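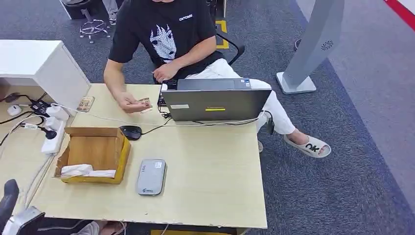 The desk as the head camera gets it, with the laptop and an open cardboard box.

How to line up head and wrist views before training

Our grasping method takes one head view and two wrist views at each step. If they don't belong to the same instant, the policy learns the wrong thing. These are the steps we follow at Letadlow.

1. Start all streams from one clock. Log the capture time, never the arrival time.
2. Pick the head stream as the reference. For each head picture, take the wrist picture nearest in time.
3. Drop any set where the gap is over 15 milliseconds.

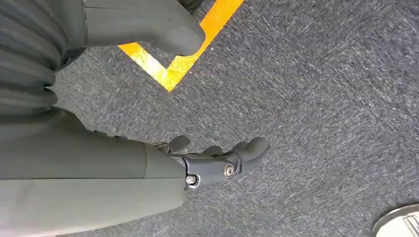 Wrist view with the fingers over carpet and floor tape.

4. Label what each wrist view faces: desk, floor or ceiling. Keep the floor and ceiling views — they teach the policy what a hand away from its target looks like.
5. Mask the arm cover and the hand housing, then train once with the mask and once without.
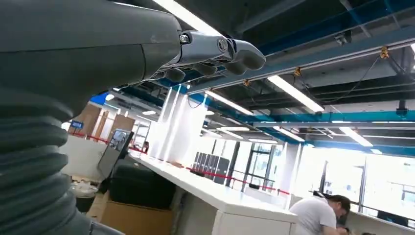
By Sowmya Murthy and Amedeo Marras

A view like this one has bright tubes and daylight in it, so fix the exposure before you record. Auto exposure changes the look of the fingers from one step to the next.

We trained on 3,000 sets. With the time check on, failed grasps fell from 9 to 6 in the same test run. The mask made no difference we could measure.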